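4. Setting up the Bivard tabletop on a Stedon base

This section covers joining the two Bivard top sections, leveling the base, and first cleaning. Read section 3 (Base assembly) before you start. Allow 5 mm of free space between the table and any wall.
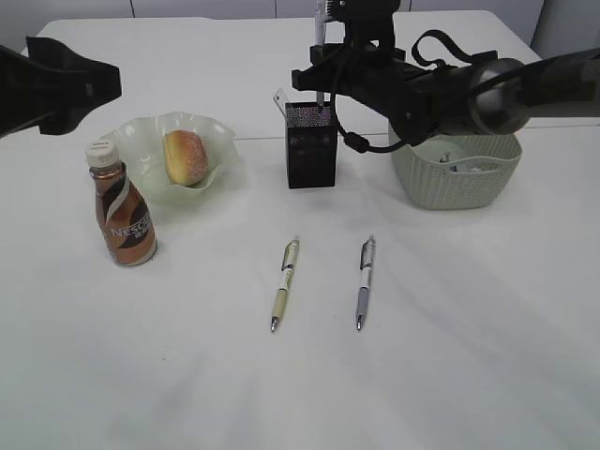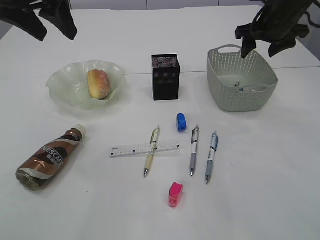
Figs. 4-1 and 4-2. White top sections, joined. The seam runs across the tabletop.

4.1 Joining the top sections

1. Lay both sections face down on a clean blanket. Check that the part number on each label ends in 2342. Sections with different numbers have different hole spacing and will not line up.
2. Insert the alignment pins into the narrow section. Push by hand until the collar stops.
3. Slide the wide section onto the pins. Leave a gap of 4 mm.
4. Fit the Urkard connector plates across the gap and start all screws by hand.
5. Tighten the screws in turn, half a turn at a time, until the gap closes.

CAUTION: Do not use an impact driver. The threaded inserts can pull out of the top.

Note: A thin seam line stays visible after tightening. If you can catch a fingernail on it, loosen the plates, press the raised section down, and tighten again.

4.2 Mounting and leveling

1. With a second person, turn the joined top over and lower it onto the base. Lift by the long edges only.
2. Fasten the top from below with the bolts in bag C.
3. Place a level across the seam, then along it. Adjust the feet with the 5 mm hex key.
4. Lock each foot with its jam nut.

WARNING: Do not lift the table by one section. The connector plates hold alignment - they do not carry the weight of the top.

4.3 First cleaning

Wipe the surface with a damp cloth and mild dish soap, then dry it. Streaks left by the packing film may need a second pass. Do not use abrasive pads or solvent cleaners. Wipe up coffee, oil, and fruit juice promptly, especially along the seam.

4.4 Seam sealing (optional)

Van Wijk seam wax can be applied after the top is level. Work it in with the plastic spreader, wait 900 seconds, and buff with a dry cloth. Repeat if the plates are loosened for any reason.

For replacement pins and plates, see section 7.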